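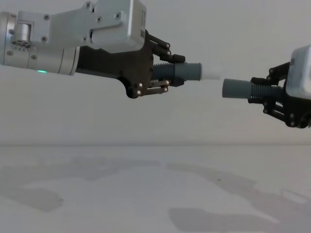 7 min read

Dual-arm insertion: who owns the gap?

Board: Control and Planning

ribbed_sleeve
Posted in June

OK, I have been grinning at this cell all afternoon so I need to tell somebody. Two arms, one part in each gripper, and the whole job is getting the white tip on the left part to meet the cap on the right part. No fixture on the table, everything is held in the air. I love this kind of problem.

The planner side is Drurkach (our in-house thing, a sampling planner with a trajectory smoother bolted on), and the contact side is a little compliance controller I wrote and named Ika. Drurkach brings both arms to a pre-contact pose, with the parts facing each other and a narrow gap between them. Then it hands over to Ika, which closes the gap and reacts to force.

My question is about that handover. Right now both arms plan in the world frame. The left goes to its pose, the right goes to its pose, and any calibration error in either base shows up as an offset between the two parts. When I stop the program at pre-contact, the tip sits a bit higher than the center of the cap. Ika can search its way out of a small offset, but I would like to give it less to do.

Options as I see them:

1. Keep world-frame planning and calibrate harder.
2. Plan the last stretch in a relative frame, tip to cap, and let both arms share the motion.
3. Freeze one arm as a "vise" and only move the other.

I'm leaning toward 2 because it is so pretty on paper. Talk me into it or out of it!

tandem_jacobian
Option 2, all day long. Stack the two Jacobians, define the task as the pose of the tip relative to the cap, and you get a pile of redundancy for free. The pair can drift wherever it likes in the workspace as long as the relative pose is right. You can spend the leftover freedom on keeping elbows apart or staying away from joint limits. I did this on a cable routing job and the first time both arms slid sideways together to dodge a limit I clapped at my desk.

One thing to watch – if the two controllers run on separate clocks you will see the delay between them as fake relative motion. Put both arms on one loop if you can. Ours is 1,000 Hz and that has been plenty.

mild_damping
I'm going to be the grump. Option 3.

The relative frame does nothing for the offset you're describing. Your relative pose is still computed from two base transforms and two sets of kinematics. If the transform between the bases is wrong, the relative pose is wrong by exactly the same amount, it's only written down in nicer notation. What it buys you is redundancy, and for a short straight insertion you don't need redundancy.

Hold one side still. Measure the error once, at that pose, and correct it there. One moving arm means one set of friction and backlash to think about, and the logs are so much easier to read.

tandem_jacobian
Fair on the calibration point, I should have said that. But a "still" arm under position control isn't a vise. It sags and pushes back with its own stiffness, and now you have two arms in series with one of them pretending to be a wall. I'd sooner model it.

mild_damping
Every arm sags. Turn the stiffness up on the holding side and turn it down on the moving side. I've never had to model anything beyond that for a peg and a hole.

ribbed_sleeve
This is great, keep going. To answer the clock question, both arms are on one machine and one loop already, so at least I have that.

Also I forgot to mention the grip. Each part is held by the black ribbed section at its rear, and I have no idea yet how much the part tilts in the fingers when you push on the far end. The fingers are linkage type, so a wide opening and a narrow one don't put the fingertips at the same depth. I had a constant tool frame in Drurkach for a full week before it dawned on me that it should depend on the opening.

Hjalti Egilsson
The grip is where I'd spend the time. Whatever frame you plan in, you are planning for the gripper, and the thing you care about is the end of the part. If the part shifts in the fingers after the pick, both of your answers are wrong in the same way.

What we do in Sorkum (our assembly stack) is a touch routine right before contact. The moving arm taps the other part lightly from a few directions, we fit the contact points, and we update the estimate of where the tip is in the hand. It's slow and a little silly looking, and it fixed more failed insertions than anything else we tried. Seven taps is our default. With fewer, the tilt estimate wandered.

You have a plain white wall and a white tabletop there, so a camera could do some of this too. Dark and gray parts should segment well against that. The white tip will be harder. Put something dark behind it if you go that way.

quaternion_soup
+1 on the white tip. I had pale plastic pins on a pale background and my edge detector gave me an answer that was confident and wrong. Watch the shadows as well, a threshold tuned on bare table will happily grab the shadow of the arm. I ended up training a small keypoint net, 3,000 images, most of them rendered. It was fun to build but I would try a piece of black card first!

mild_damping
Black card gets my vote. I'm also happy to see somebody here measure something.

ribbed_sleeve
Hjalti, that's wonderful, thank you. Do you do the taps under force control or just move until threshold?

Hjalti Egilsson
Move until threshold, slow, then back off and log the pose from before the threshold tripped. Filtering delay will bite you otherwise. And tap the sleeve or the side of the cap, leave the peg alone until you trust your force limits.

ribbed_sleeve
Update, late evening. I wrote a quick version of the tap routine in the simulator, holding the right arm stiff (you win this round, mild_damping) and moving only the left. I ran 2,000 simulated insertions with random tilt in the grip. With the taps on, Ika's spiral search hardly ever has to leave its first turn. With the taps off it wanders all over the face of the cap and sometimes times out.

I still want to write the relative-frame version, because I want to see the two arms dance. It can live on a branch.

tandem_jacobian
Please do, and post the plots of the relative error next to the two absolute ones. If your loop is clean the relative trace should look calmer during the approach.

mild_damping
It'll look the same with the right arm parked.

tandem_jacobian
Then he'll have a plot that proves it and I'll buy the coffee.

bjarnason_user
Does anyone know if the Bjarnason smoother keeps the relative pose between waypoints when you feed it both arms as one group? I tried it last month on a two-arm carry and got a bulge in the middle of every segment.

ribbed_sleeve
It doesn't, it smooths each joint by itself. You can add the relative pose as a constraint and check it on the dense samples, but then it's slow. In Drurkach I skip the smoother for the final approach and interpolate the relative pose directly – straight line, solve IK at each step, done. I can paste the function tomorrow if you want it, it's short.

bjarnason_user
Yes please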